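»Früher habe ich Schüsseln getragen, heute erkläre ich sie«

Wer Helmi Peltonen am frühen Nachmittag besucht, bekommt erst einmal einen Kaffee, und zwar einen sehr starken, und dann einen Stuhl am Fenster, von dem aus man den halben Sortierraum überblickt. Seit 11 Jahren arbeitet sie bei Zamia, dem Geschirrverleih, der Kitas, Ferienlager und Straßenfeste mit buntem Kunststoffgeschirr versorgt. Was zurückkommt, muss gespült, geprüft und neu zusammengestellt werden, und das war bis vor Kurzem reine Handarbeit. »Im Januar kamen die Leute von Lazaridis mit dem Arm«, erzählt sie, »und ich dachte, na gut, dann schaue ich mir das eben an, wegschicken kann ich sie ja nicht.«

Sie lacht gern und viel, auch über sich selbst. Die ersten Wochen seien mühsam gewesen. Der Greifer habe Becher fallen lassen, zwei Schüsseln auf einmal erwischt oder minutenlang über dem Tuch gestanden, als müsse er sich die Sache noch überlegen. »Da habe ich dann mit ihm geredet. Khang hat das gehört und gesagt, das bringe nichts, aber er redet inzwischen auch mit ihm.«

Khang Nghiêm betreut die Anlage von der technischen Seite und kommt auf halbem Weg durch unser Gespräch dazu, den Kaffeebecher in der Hand. Geübt wird an einem eigenen Tisch, fernab vom Tagesgeschäft, und Nghiêm hat dafür eine Vorliebe für Aufgaben, die im Alltag so gar nicht vorkommen. Teller, Becher, Schüssel, wieder Becher, wieder Schüssel, alles übereinander. »Wenn er bei so einem Turm weiß, wo das eine Teil aufhört und das nächste anfängt, dann kommt er auch mit einem schiefen Stapel aus der Spülküche zurecht«, sagt er. 324 Durchgänge stehen in seinem Protokoll, 38 davon hat er rot markiert, und über die roten spricht er deutlich lieber als über die anderen. 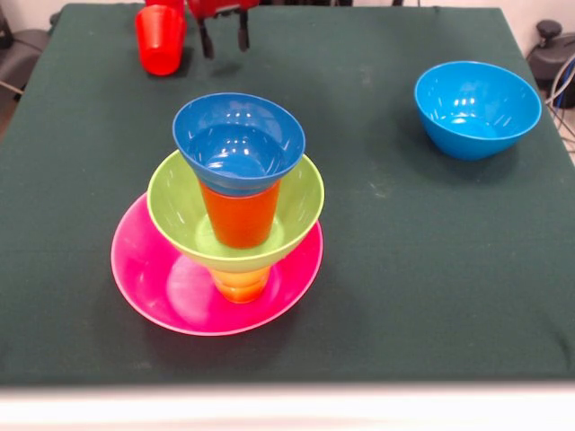

Was sich für die Leute ändert

Natürlich habe es Sorgen gegeben, sagt Peltonen, und sie wolle das auch gar nicht kleinreden. Eine Kollegin habe in der Pause geradeheraus gefragt, wer denn nun gehen müsse. Die Antwort der Geschäftsleitung, dass niemand entlassen werde, hängt seitdem schriftlich am Schwarzen Brett — darauf hat Peltonen bestanden. Verschoben hat sich trotzdem einiges. Die Frühschicht beginnt später, das lange Stehen am Band ist weniger geworden, dafür sitzen zwei aus dem Team jetzt stundenweise vor dem Bildschirm und beurteilen, ob ein Griff gelungen ist. »Das macht müde, anders müde als vorher. Meine Schultern sind froh, meine Augen weniger.«

Ein wenig vermisst sie auch das Reden. Am Band stand man nebeneinander und wusste am Ende der Schicht, wessen Tochter Zahnweh hatte. Deshalb gibt es nun um zehn Uhr eine gemeinsame Pause, die vorher keiner gebraucht hat, und Nghiêm muss mitkommen, ob er will oder nicht. Er will meistens.

Ob sie dem Arm eines Tages die ganze Sortierung überlassen würde? Peltonen schaut eine Weile aus dem Fenster. »Die Kratzer nicht«, sagt sie dann. »Ob ein Teller noch schön genug ist für ein Kind, das entscheide ich, und so lange ich hier bin, bleibt das auch so.« Dann muss sie los, unten wartet eine Rückgabe aus einem Ferienlager, 137 Kisten, und sie möchte beim Ausladen dabei sein.

Mehr aus der Arbeitswelt
Rellari stellt auf Viertagewoche um: ein Besuch in der Näherei
Leser fragen: Wer haftet, wenn die Maschine irrt?
Prurkero sucht Auszubildende und findet sie im Seniorenkreis

Diese Website verwendet Cookies, um Ihnen die Nutzung zu erleichtern. Einstellungen | Einverstanden

Kontakt | Impressum | Datenschutz | Nach oben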